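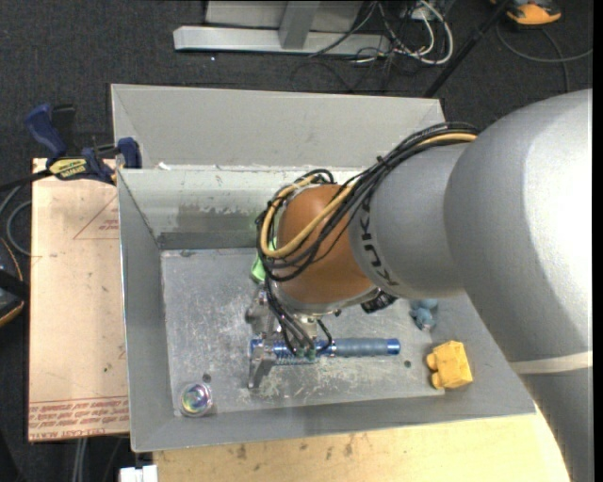 Switching to bar shampoo, four months in

Mon 11 September

I bought my first shampoo bar in May, at the street market in Siststead. It was a Liapis bar, rosemary and nettle, and it was the only one on the table that didn't smell like candy. I have used nothing else on my hair since, apart from one week at my sister's when I forgot to pack it.

My hair is fine, straight and gets greasy by the second day. It comes down past my shoulders. Our water is hard enough to leave a white crust in the kettle, which matters more than I expected.

The first two weeks were bad. My hair felt coated, like I had rinsed it in milk, and the brush had a gray film on it every morning. I nearly went back to the bottle. Philomena Foley, who cuts my hair, looked at it and told me to check whether the bar was soap or a proper shampoo pressed into a bar. I hadn't known there was a difference. Mine was soap. Soap reacts with hard water and leaves a residue, and that was the film.

She suggested a vinegar rinse. I use one tablespoon of cider vinegar in a big mug of cool water, poured over after washing and then rinsed out. The smell goes once the hair is dry. The film went after three washes and I stopped thinking about it.

When the Liapis bar ran down I tried one from Fillivell, which is the soap-free kind. It lathers faster and I can skip the vinegar. It also has a strong lavender scent that stays in the towel, and I'm not fond of that. The bar is smaller too. I got 25 washes from it before it broke into bits, and over 50 from the Liapis. I kept a tally on the back of the bathroom door because I wanted to know if I was saving money. I am, a little, with the Liapis. With the Fillivell I'm paying more than I did for the bottle.

Storage is the part I got wrong for longest. I had the bar in an ordinary soap dish on the side of the tub and it sat in its own puddle and went to mush. Now it lives on a wire rack on the windowsill – well away from the shower – and it dries hard between washes. I cut new bars in half with a kitchen knife and keep the second half in a drawer with the pillowcases.

I don't rub the bar straight on my head anymore. I work it up in my hands and put the lather on my scalp only, then let it run through the ends as I rinse. Rubbing the bar on long hair tangled it badly at the back.

Conditioner bars I can't recommend so far. I've tried one, from Ukitz, with cocoa butter in it. It was like trying to condition my hair with a candle. It might suit someone with thick or curly hair. I gave it to my neighbor and she uses it on her elbows. For now I put two drops of jojoba oil on the ends when they're damp and leave it at that.

My scalp is less itchy than it was in the spring. I can't say for certain it was the shampoo – I also stopped blow-drying when the weather got warm, and I'll start again once it's cold. I'll see how it does then.

Next on the shelf is another Liapis, unscented this time. The market has packed up until next year so I ordered three by mail. They came in brown paper, and one was chipped at the corner but it's fine to use.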